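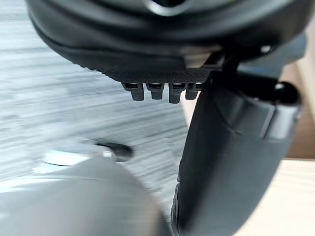
Wrist camera view from practice, black finger on the right, floor going by behind it.

Passtead Robotics Club
Minutes, 18 March 2026, Room 104

I'm taking the notes again, so please bear with me, and if I got something wrong tell me before next meeting and I'll fix it. We started late because the tables had to be pushed back, and then we went straight into it.

Last meeting's minutes
Approved with one change. I had written that the Barredo run has a limit of five minutes, and it's six. Sorry! Six minutes, starting when the judge says go, and that includes any talking to the robot you need to do.

Remum, how it's going
Most of the meeting went to this. For the new people: Remum is our entry for the Barredo challenge, and the office task is the one we picked. There's a desk with a cabinet under it, and the file boxes have to be put away. The rules don't say the doors have to be shut again afterward, but you get extra points for it, and I think we all want those points.

Software went first. The planner now treats the desk and the shelf as two separate surfaces, which sounds like a small thing but took most of the winter. Before that it kept planning paths for the box straight through the desktop (in the simulator, luckily). The reach planning is better too. It can still pick a pose where the elbow ends up somewhere silly, and we agreed to put a limit on that before anybody tries to make it faster.

We had a long talk about the wrist camera. The picture smears when the arm moves quickly, and half the room wanted to slow the arm down and the other half wanted a shorter exposure and more light. I was on the side of more light. We ended up agreeing to try the exposure change first and leave the arm speed alone, because six minutes is not a lot of time. There was also a question about whether we need the wrist view the whole way through or only for the last bit before contact. Left open.

Then the cabinet itself. The plan is doors open first, both of them, all the way back, and only then go for the box that's on top of the desk. It hangs over the front edge a little, so there's something to get hold of.

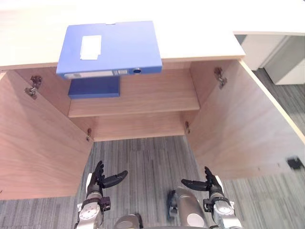
The finger hole in the spine came up again. One group wants to hook a finger through it and pull, the way a person would taking it off a shelf. The other group says squeeze the box with both hands and forget the hole. I really like the hook idea — it looks great — but the two-handed lift is easier to repeat, and that's what we're going with for now. If there's time left before Barredo the hook people can have another go at it. I've put that in writing because I promised I would.

Hermine Hauser asked what happens if the judges bring their own boxes and they're a different color from ours. Good question, and we didn't have a good answer. The box finder leans a lot on blue at the moment. And the box on the shelf sits in the shadow of the desk, so it comes out darker than the one on top, which already causes some trouble. Hermine is going to write to the organizers and ask, and in the meantime she'll start collecting training pictures with other colors and with the lamp in different spots.

Udley visit
The Udley club would like to come over in November and run their robot next to ours. Everybody was for it. We'd need the bigger room and enough outlets, and last time we blew a breaker with only our own stuff plugged in, so I'll ask about that early. They've offered to bring snacks. I said yes to the snacks before we had voted on the visit, and this is now in the minutes too.

Money
We have $105 left for this term. The spare cables come out of that, and so does the lamp if we can't borrow one. The request for new T-shirts was put off. I know, I know. I want one as well.

Cleaning up
Please plug the laptops in when you leave! Two practices in a row I've come in to dead batteries. Also coil the long extension cord and hang it up, it was across the doorway again.

To do
Hermine: email Barredo about box colors, start on the new pictures.
Planning group: elbow limit, then the two-handed lift with both doors open.
Camera group: exposure test, write down the settings this time.
Me: room and power for the Udley visit, ask around for a lamp.

Next meeting is same room, same time. If you're on the planning group come a bit early so we can get Remum started up before the others arrive.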